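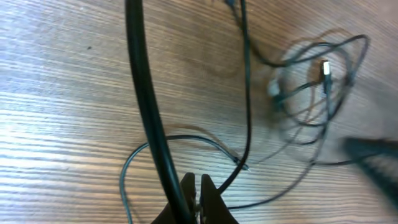 Section 3: Joining your first live workshop

Hello, Caroline Massawe again. I run the evening groups on the Carix project management course, and this is the bit of the guide I get asked about most! Do it the day before if you can, and leave yourself half an hour.

1. Find your welcome email from Stidavholm and click the blue enrolment link. It only works once, so have a pen handy for your learner number.

2. Choose your group. Monday evenings are with me, Saturday mornings are with Alasdair Haldane. Same slides, same exam, slightly different jokes.

3. Type in your name exactly as it is on your passport or driving licence. Your certificate is printed from this box and we can't change it afterwards without a form (a long one).

Note: if the page shows error 103, you've used an old link. Log out, go back to your inbox and look for a newer email.

4. Open the Vosham classroom in your browser and let it use your microphone. Say something out loud and watch for the green bar to move.

5. Download the workbook. Don't print it all - we only need the first unit in week one.

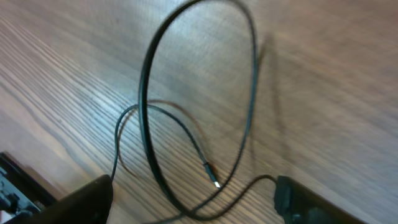

6. Sort out your desk before the class opens. The sessions run for 3 hours with one break, so you'll want your workbook, a drink and your charger where you can reach them. Have a look at your leads while you're there. A thick black cable like this one doesn't want to lie flat, it stands up off the table in a great tall loop, and that is just the sort of thing a sleeve catches halfway through a group exercise. Push it to the back.

7. Log in ten minutes early and pick a seat in the waiting room. Yetunde Ekwueme lets everyone in and will put you in a breakout group.

Caution: don't close the browser tab during the break. Vosham counts that as leaving, and your attendance hours stop there. Mute yourself and switch the camera off instead.

8. Afterwards, fill in the attendance slip under My Course. You have until midnight. If you miss it, write to Naomi Mohamedi at the learner desk with your learner number and the name of your group.

The mock exam is covered in Section 4.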